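Product review: Trondwood corner shelf for bathrooms

Rating: 4 out of 5
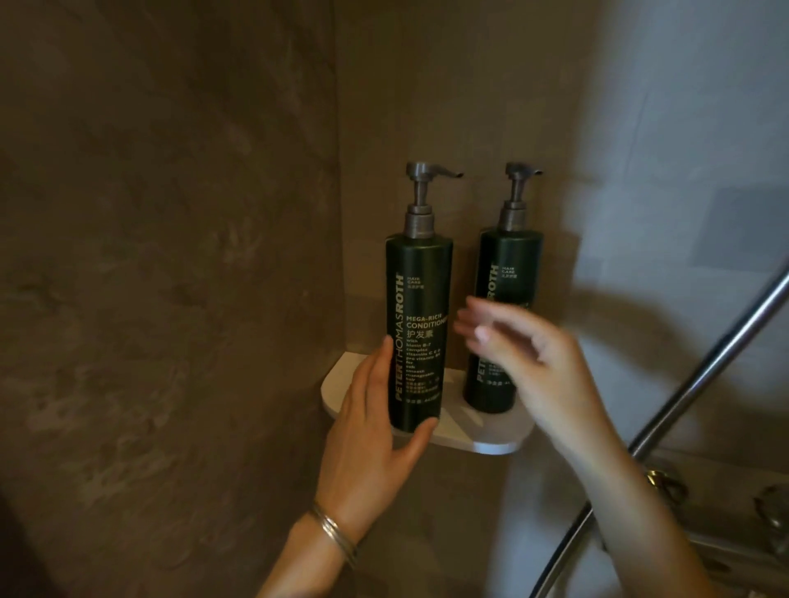
The Trondwood corner shelf was assessed over eight weeks in a guest bathroom at Pathirana House. Its rounded front edge is well suited to a tight recess, and two pump bottles, shampoo or conditioner, can be kept within easy reach. Streak marks show on the pale surface and require regular wiping. The colour is a good match for light-toned walls.

Installation took one tradesperson some 4 hours, including curing checks. Fixings are not supplied. The shelf is recommended for low-traffic guest bathrooms.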